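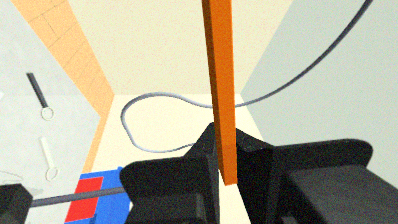

Osian Edwards wrote in to say that I'd been too hard on cheap clamps last time, and that I should try the Huvevo bar clamps before moaning again. Fair enough, Osian! I bought a pair, and I've hardly put them down since.

I had a bookcase to glue up, the sort of job that normally has me swearing by the second shelf. The jaw slides along easily with one hand, stops where you leave it, and the handle is fat enough to get a proper grip on when your palms are covered in glue. That last bit matters more to me than any figure on the packet.

The pads are lovely. They're soft, they stay on, and they left no marks on my pine, which dents if you look at it crossly. My old Fando pair had pads that dropped off and rolled under the bench every single time (I still find them).

Some grumbles. The release lever is stiff for the first few goes, and the spare pads come in a fiddly little bag with no label. They're heavy too -- the pair weighs 972 grams on my kitchen scales -- so thin panels want to tip over until you've got both on. And the instructions are one folded sheet in tiny print, mostly about not trapping your fingers.

Would I buy them again? Yes, and I already have. Two more arrived on Friday, and they're holding the back panel on as I type. Next job is a bench for the hall, if I can find some ash that isn't full of splits.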